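Skoltdale Neighborhood Safety Program
Progress Report to the Gresov Fund
Reporting period: second half of the grant year

Purpose of this report

The program submits this report under the terms of its grant agreement with the Gresov Fund. It covers activities intended to reduce bicycle theft and package theft in the Skoltdale service area, which consists of the Condori district, the Zokach apartments and the streets between them. Spending is reported separately on the Fund's standard form.

Bicycle registration

Registration was the main activity of the period. Residents bring a bicycle to a registration session, where the serial number, make and color are recorded and a numbered decal is applied to the seat tube. The record is then entered in a database that the police department's property room can search when a bicycle is recovered.

A total of 197 bicycles were registered, against a target of 100 for the period. Most of the registrations came from the Zokach apartments, where sessions were held in the ground-floor laundry corridor on Monday evenings. Sessions in the Condori district drew fewer residents than planned. The two sites there were some distance from the bus line, and one of them closed at 5 p.m., before many residents were home from work. The program has requested use of the branch library for the next period and expects an answer in February.

Nine registered bicycles were reported stolen during the period. Four were recovered and returned to their owners after the decal number or serial number was matched in the database. The remaining reports are still open. The program does not claim that registration prevented any theft, and the number of cases is too small to compare with earlier years.

Package theft

The second activity was the shared delivery room at the Zokach apartments. The room was furnished with shelving and a lock that opens with the resident's building key. Carriers were given an access code, which the management office changes each month. The office agreed to keep a log of packages reported missing from both the delivery room and the front lobby.

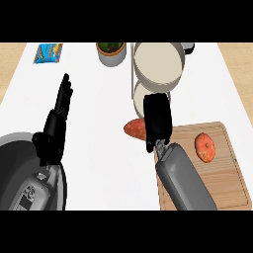

Tenants at the fall residents' meeting were asked for comments, and Zokach's tenant representative replied that the room was useful but that some carriers still left boxes by the mailboxes, where anyone coming through the front door could pick them up. The same speaker asked that the sign with delivery instructions be moved outside, next to the call panel, so that drivers would read it before entering.

The sign has been moved as requested. The management office has also written to the carriers that serve the building. The log shows fewer missing packages from the lobby in the last two months of the period, although the office has noted that some residents may report losses only to the seller and never to the building. The program will ask residents about this in its spring survey.

Public information

The program printed a one-page guide on how to report a theft, what information to have ready and how to obtain a case number. The guide was placed at the registration sessions, in the Zokach lobby and at the Condori community center. A translated version was delayed when the first translation was found to use the wrong telephone number for non-emergency calls. The corrected version has been printed and is now being distributed.

Changes from the approved plan

One change was made with the Fund's prior approval. Money set aside for loaner bicycle locks was moved to the purchase of decals and a second label printer, as registration ran ahead of the original estimate. The loaner locks already on hand remain available at the program office.

The evening walk-through of parking areas, listed in the plan as a joint activity with the police department, did not take place. The department was unable to assign an officer on the dates proposed. New dates are under discussion.

Work planned for the next period

Registration will continue at the Zokach apartments and will begin at a new Condori site once space is confirmed. The program will contact owners of registered bicycles to update telephone numbers, as out-of-date contact details slowed the return of one recovered bicycle. The delivery room log will be continued in its present form.

The program requests the Fund's approval to carry unspent printing money forward into the next period. A revised budget page is attached.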